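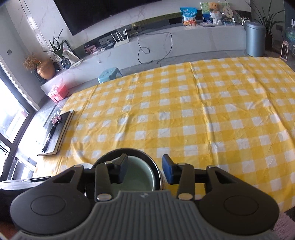
The old family house at Rarnell opens to visitors for one afternoon in July, and this year I went with a group from our local history club. The drive from Musard takes a little over an hour. The last stretch is a single-lane road between fields, and we had to pull over twice for tractors.

The house belonged to a line of landowners who were also religious teachers. The best known of them spent 15 years in prison or under guard for speaking against the colonial governor, and most people come because of him. His room is on the upper floor. It has a narrow bed, a writing desk and a shelf of law books in two languages. Visitors may stand at the door but are not allowed in.

Downstairs, the long hall has been set up as a display of letters and papers. There are 34 letters under glass, most of them to his sister, and they deal more with crops and school fees than with politics. I liked these best. One asks her to sell a horse and then, in the next line, tells her to keep it. The typed translations are placed low, so you have to bend to read them, and the lamps throw a glare on the glass after 2 in the afternoon - go early if you can.

The guide spoke for half an hour in the courtyard. She covered the land dispute with the Appiah estate and the night the east wing burned. She was careful to say which parts come from court records and which are family stories. A man in our group asked about the missing will, and she said the archive at Flistel has a copy but has not released it.

The shrine behind the house was closed for roof repairs. We could see the outer wall and the well, and that was all. A sign at the gate said it would open again after the rains.

Entry is free, with a donation box near the stairs. Parking is on the grass across the road. There is no shop, but a booklet with a family tree is on sale at the desk. Mine has two pages printed upside down.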